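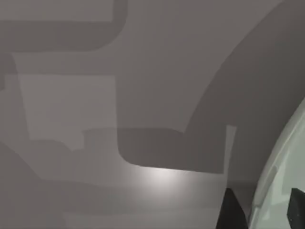

Home | Tickets | Knowledge Base | Releases | Log Out

Ticket 3777: Arm wipes the same part of the counter over and over
Product: Sukana counter-wiping task
Site: Etuvwood test kitchen
Opened by: Clem Goodwin
Assigned to: Valdir Rocha
Status: Open, workaround in place

Print this ticket | E-mail this ticket

Clem Goodwin, Wednesday, 9:12 a.m.
We run the wipe-down task in simulation overnight before we let it near the real counter. Last night it did 447 runs. In 103 of them the arm went back to a patch it had already wiped and kept wiping until the time limit. The rest finished on their own. No error in the log, only "surface not clean, retry." No spills were set up in any of those runs, so there was nothing to find.
Settings are stock except for the lights, which I switched from one overhead to the full kitchen set on Tuesday's build.

Valdir Rocha, 10:40 a.m.
Can you send the retry positions for a few of the bad runs? Also, which release of the dirt check are you on, and is the counter color the default gray?

Clem Goodwin, 11:05 a.m.
Release 1145, default gray. Positions attached. They bunch up along shadow edges, mostly the arm's own shadow. A few are on the bright spot where a lamp reflects.

Valdir Rocha, 1:30 p.m.
Thanks, that helps. The dirt check compares each patch of counter with the patches next to it. With one lamp there is one shadow and the mask takes it out. With the full set you get several shadows on top of each other, and the mask only handles the first. What's left over gets scored as a stain.
Please try these and report back:
1. Put the lights back to single overhead and rerun the same seeds.
2. Keep the full set, turn shadows off, rerun.
3. Full set, shadows on, move the arm to its rest pose before each check.

Clem Goodwin, 4:55 p.m.
1. No repeats.
2. Two repeats, both on the reflection.
3. Down to nine repeats, but the task takes almost twice as long. The Wadivitz people want a counter done between breakfast and lunch prep, and at that speed a person with a rag is finished first.

Valdir Rocha, 5:20 p.m.
Use number 3 for now, plus a cap of two retries per patch. After the second retry it should mark the patch for a person to look at and move on. I don't want to turn shadows off as a fix – a real kitchen has windows and five kinds of bulb.
The reflection is a separate bug. I'm splitting it into its own ticket.

Clem Goodwin, 5:31 p.m.
Cap is set. For the customer note, can I say it wipes counters unattended?

Valdir Rocha, 5:38 p.m.
No. Say it wipes a clear counter and someone checks it after. It still can't lift a toaster and clean under it, and dried egg is hit or miss. Te Moana has the same wording in their pilot papers, so copy theirs.
Leaving this open until the new mask is in. Rerun all 447 seeds when you get the build.

Contact Support | Copyright Sukana | Back to top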